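Slide 4 – The outage at Karnano Radio

Start with the timeline. Transmitter at Drurnura lost power shortly after 2 a.m. in November. The overnight show was live. Listeners got silence, then the backup loop, which was a gardening program recorded in the spring.

Say how long the loop ran. 1168 seconds before anyone at the station noticed. Pause here, people usually want to write that down.

The silence alarm did go off. It sent its message to a phone number that had been out of service since the move to Doolan. Ask who in the room has tested their own alarm this year.
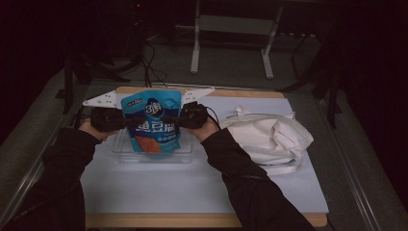

Slide 5 – What listeners did

The station logged 2705 messages before breakfast. Most asked if there was an emergency in town. A few had already called the fire department. Read two of the messages if there is time, skip if running late.

Point to make: the station's own web page still said "On air now" with the name of the live show.

Slide 6 – Changes since then

Alarm goes to 2 phones and the desk at Wustano, our sister station. Test on the first of every month, written in the log.

The loop now opens with a short spoken notice – station name, technical fault, no emergency. It repeats every few minutes.

Web page switches over by hand. Still slow. Admit this if asked.

Go to questions. Handout is at the back, 100 copies.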